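Search this site Go Menu

Sock and Small Items Service: Progress Report to Fulteo
September 2023
By Rozália Fülöp, Vungate Laundry Project

This report covers the work paid for by the Fulteo small grant since June. It follows the headings in the grant letter. The cost table was sent separately by Andor Vincze and isn't repeated.

Work done

The project washes, dries, mends and pairs socks and other small knitted items for the Clisiseck shelter and the Bozsik day center. Larger laundry still goes to the contractor and is outside this grant. In the reporting period we returned 3,268 items. Of these, 1,358 went back after mending or after being matched to a new partner. The rest needed washing and pairing only.

Sorting is done by color first and size second. We tried size first in June and went back to color. Dark navy and black are the slow ones, and they now get sorted by the window. The brighter blues are easy to spot and go quickly.

Lint is still a problem on the fuzzier knits. It shows up most on blue. We now wash these apart from the towels, and the number set aside for brushing has gone down, but some still need going over by hand before they are paired.

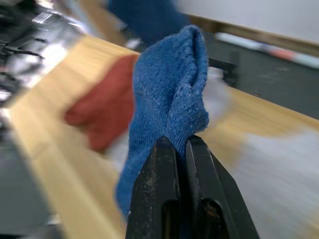
Blue knit with lint on the surface, at the worktable.

The lint brushes we bought with the first payment are worn out. Replacements are in the cost table under supplies. The tabletop is light-colored, so dark fluff is easy to see, and it gets wiped down between batches.

Hanging and drying

Most of the grant for equipment went into drying. Socks used to be laid over radiators, where they fell behind and were lost. We changed to plastic sock hangers with clips. There are 47 in use across the rooms, and each one takes a small batch.

At the table, the hanger is hung from a wooden beam with slanted legs. A wire hook holds it, and clear tape is wrapped around the beam at the middle where the hook comes down. The hanger is cream plastic with a wavy outline and a straight bar along the bottom for the clips.

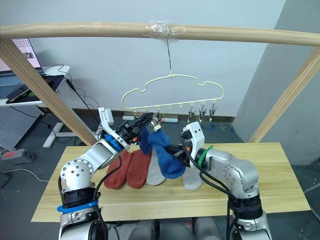 Rozália Fülöp

Metal clips grip thick cuffs better than the plastic ones we tested first. They leave a small mark on thin dress socks, and for those we clip at the toe. Socks are hung one to a clip. Doubling them up saves space but adds hours to the drying time, and we have stopped doing it.

The tape on the beam is a temporary fix. We would like to fit a screw eye in its place. Andor has the part and will do it when the table is next free for an afternoon.

Problems

We lost 2 weeks to a leak under the main sink. Items from Clisiseck were late as a result, and the shelter was told at the time. Odd socks are building up faster than expected. The bins are full and the overflow is in bags under the shelves. We have asked both sites to send socks in tied mesh bags. Bozsik does this already and its share of odd socks is much lower.

Changes to the plan

The grant letter mentions a second drying table. We ask to move that money to mesh bags for Clisiseck and a better lamp for sorting dark colors. The total doesn't change. A second table would need floor space we don't have until the shelving is moved.

Next period

We will fit the screw eye, hand out the mesh bags if the change is approved, and write up the sorting order on one page so new people can follow it. Unmatched socks in good condition will be offered to both sites as mixed pairs. Please reply on the drying table request before the next payment is due.

Contact | © 2023 Vungate Laundry Project | Back to top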